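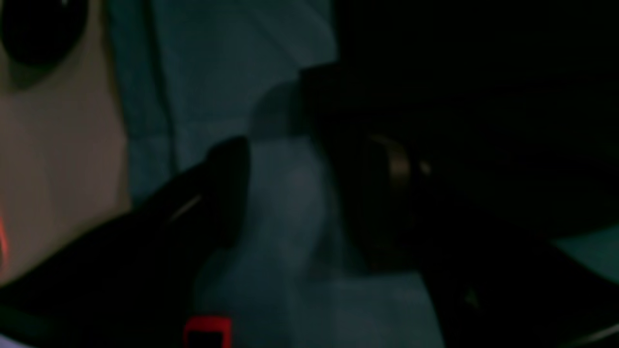 Do you need written rules for one small robot arm? I reckon you do, and a single page taped to the wall will cover most of it.

Ours at Susley started as 13 rules and is down to 12 after the June tidy-up. The one I bang on about most is cables - keep them off the floor, full stop!

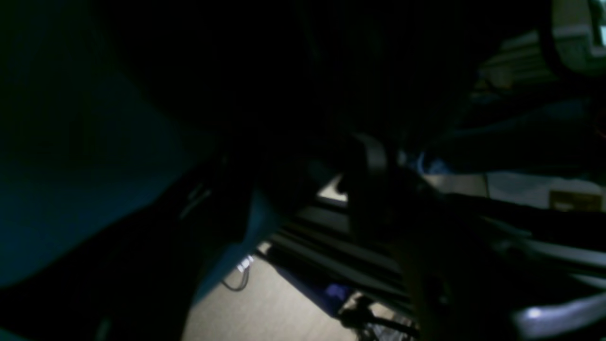
Black cables down by the rails.

The Brelbridge crew let theirs slide (their words, not mine) and now they do a floor check before every power-up. I've pinched that idea. I've also pinched their rule that 2 people sign off any change to the speed limit, even a tiny one, and even if you're dying to get home for tea.
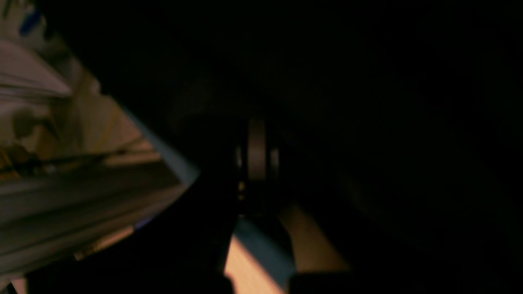

My favourite is still the dullest - write the change in the logbook before you make it. We're up to entry 681 and I can read nearly all of them.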